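Courses > Trellitz Workshop School > Small Robots, Shared Benches > Handout 4

Handout 4: House rules for the two-arm cell

Read this before the practical. Duygu Sezer will ask you about it at the bench, and she has a gift for choosing the paragraph you skimmed.

What a standard is for

Last time we went through the big safety standards, and several of you remarked that they were dull. They are. They were written by people who had read a great many accident reports and wished to read fewer. The house rules below are shorter and apply only to small arms on a bench. They don't replace a risk assessment. If you take one of these arms to another bench, or give it something sharp to hold, you start the assessment again from a blank sheet.

Before power

Check the clamps and the mounting bolts by hand. Looking at a bolt tells you that there is a bolt.

Move each arm slowly through its full reach with the power off and watch the cables as you go. Any cable that goes tight does so at the worst moment of a run, so find that moment now.

Clear the table of everything the task doesn't need. Pens, phones and mugs are all things the task doesn't need. The Omano group disputed this in March and now has one mug fewer.

During a run

One person runs the cell and says so out loud. That person keeps a hand near the stop and doesn't answer questions, including good ones.

No hands past the front rail while the motors are live. A paused program counts as live. So does a program you believe has finished.

Speed stays at 90 or below on the Cervantes controller until you have 3 clean runs in a row. The scale goes up to 1,000, which tells you something about whoever designed the scale and nothing about your task.

Sharing the middle
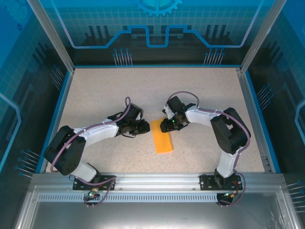
Two arms on one rail need a rule about who goes first, and "they'll work it out" has been tried. Write down which arm owns the shared zone at each step, and make the other wait outside it until the zone is released. An object as small as the orange block puts both grippers within easy reach of each other, so the plan has to cover the arm that isn't picking as well. Give the waiting arm a named park position. "Out of the way" is not a position. Check the purple cable too: it loops up above the wrist, and a clearance worked out from the gripper alone leaves that loop out of the sums.

Start with soft objects. A bad grasp on foam costs you a dent and some pride.

After a run

Park both arms, cut the power, then reach in. In that order, please.

Fill in the log, including the dull runs. "Fine" is not an entry. Near misses go in the Zamside folder with the step number and the speed setting - no names needed, we can usually guess.

For the practical, bring a zone plan on one side of paper. Pencil is acceptable, and after your first run you may come to prefer it.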